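Ludo notebook, bin picking, student team
October 2020

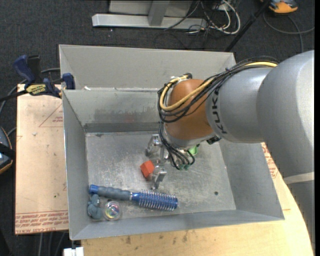

What does the arm have to do to score at Prarholm in March?
Take one item at a time out of a mixed bin and put it in the next bin over without dropping it, 16 items per run, and the team chooses nothing about the order they're lying in.

OK so, long session today and I want to get it all down before I forget which version of the config we ended up on (it's the one called ludo_b, the other one is junk, please stop loading it).

Ebbe Nordin rewrote the grasp scoring over the break and it is SO much better. The old one gave every candidate the same penalty for being near a wall, so anything in a corner just never got picked and the arm went back to the easy stuff in the middle. Now the penalty depends on which way the fingers open. First run with it we got 14 out of 16. The two misses were both the clear ball with the colored swirls, which I kind of expected. The depth reading goes right through it and the planner thinks there's a dent in the floor.

The hairbrush is fun. If the fingers close on the handle it tips head-down on the way up and swings, and twice it hit the rim going over. Closing nearer to the head works a lot better but the bristles confuse the surface normals, so the score comes out low and the planner picks the handle again. Ebbe wants to smooth the normals. I want to just try a bigger patch size first and see - we didn't settle it.

Red block: fine every time, in any position. I'm leaving it in as the sanity check.

Slate-blue figure: fine if it's away from the wall. In the near left corner the wrist rotates the long way around and I don't love what that does to the cables. Lurdes Mota put a limit on the last joint so it can't go past where we've tested, and after that the planner found a different approach by itself, slower but no drama. Lurdes also re-did the clamp on the bins, and wants everyone to check it before the first run of the day. I pushed on it pretty hard and it didn't move.

Timing. We are slow. Planning took about 3000 ms per pick for most of the afternoon. With the candidate list cut to 1000 it dropped a lot, and I couldn't see any difference in what it chose, but that was only a handful of picks so don't quote me. Need a proper run with the timer on.

Also the calibration was off again this morning, always in the same direction, toward the back bin. Redid it with the Öberg board and it came good. I'd like to know why it drifts overnight. Lurdes thinks the camera mount is sagging and I don't have a better idea.

Medeswood wrote back about spare finger pads. They can send them but not this week, so go easy on the ones we've got and don't run full speed with the brush.

For next time:
patch size test on the brush, old and new side by side
full run at 1000 candidates, timed
something for the clear ball (Ebbe says try color only, no depth)
mark the camera mount with tape so we can tell if it moves
move the log folder off my laptop, it's nearly full again

Lurdes has the key.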